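Opinion coding notebook, June
Started 7 a.m., coffee first

Picking up the split-decision pile where I left it. We have 73 opinions from the Catdale appeals court in this batch and I got through 19 of them before my eyes gave out, which is slower than I wanted but these are long ones! The court saved all its messy stuff for the end of the term, same as every year, and every judge seems to have felt a need to write separately.

Main headache is still the "concurring in part" label. Plenier (the tagging tool, for anyone new reading over my shoulder) only lets you pick majority, concurrence or dissent. So what do you do with a judge who agrees that the Rultusham zoning notice was defective, disagrees about who gets to sue over it, and then spends pages on an argument neither side made? I tagged it as a dissent yesterday and changed my mind overnight. Now I think it goes down as a concurrence with the "partial" flag on, and the standing section gets its own line. If you coded any of the earlier ones the other way, please don't fix them yet, just leave a note in the margin column so we can argue about it properly. 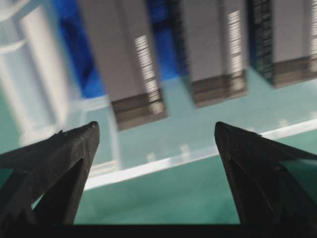
Gripper fingers, open.

Second thing: vote counts. The spreadsheet wants one vote per judge per case, and that's fine until you hit a case with more than one question in it. In Wysocka the outcome on the search question and the outcome on the sentencing question have different lineups. Same panel, same day, same opinion, different majorities. I've split it into 2 rows with an "a" and a "b" on the docket number. Ugly, but the totals come out right when I sort by question, and they don't when I leave it as one row (tried it, got a judge dissenting from herself).

Also found that the summaries at the top of the opinions can't be trusted for this. One said "affirmed" and the last page clearly said affirmed in part and sent back for a new hearing. Go to the last page. Always the last page!

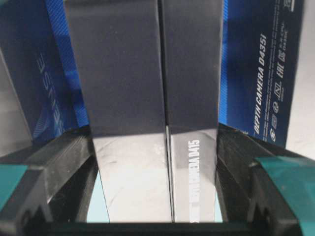

Issue categories next, and I'm getting stricter. The old list had "local government" and "land use" and "property" all overlapping, so the same kind of fight could land in any of them depending on who was coding and how late it was. I want them more like those upright boxes between the gripper fingers, four of them packed tight, with only a thin straight seam where one dark gray face meets the next. A case about a fence permit should have one home. For now land use takes anything that starts with a permit or a zoning notice, property takes fights between private owners, and local government gets what's left (open meetings, ballot wording, the school district mess). I went back over the Rultusham cases with that rule and it moved 7 of them, mostly out of local government, so the chart I made last month is wrong and I need to redo it before anybody quotes it.

Not sure yet about the water rate case. It starts with a notice but it's really about who on the council could vote. Left it blank with a question mark.
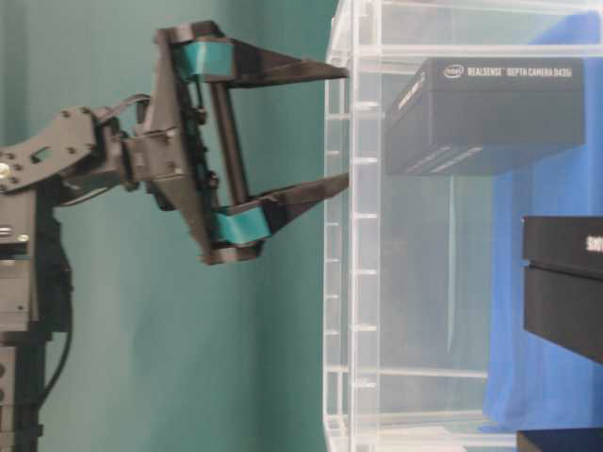 My gut says local government, mainly for the remedy: the court ordered a new vote and didn't touch the rates at all. I'll read the dissent again after lunch and see whether it frames the thing differently, it's short.

To do: redo the chart, write up the "partial" flag rule so it's in the codebook and out of my head, ask whether Plenier can take a second issue field, check the docket number on Wysocka b (I typed it from memory).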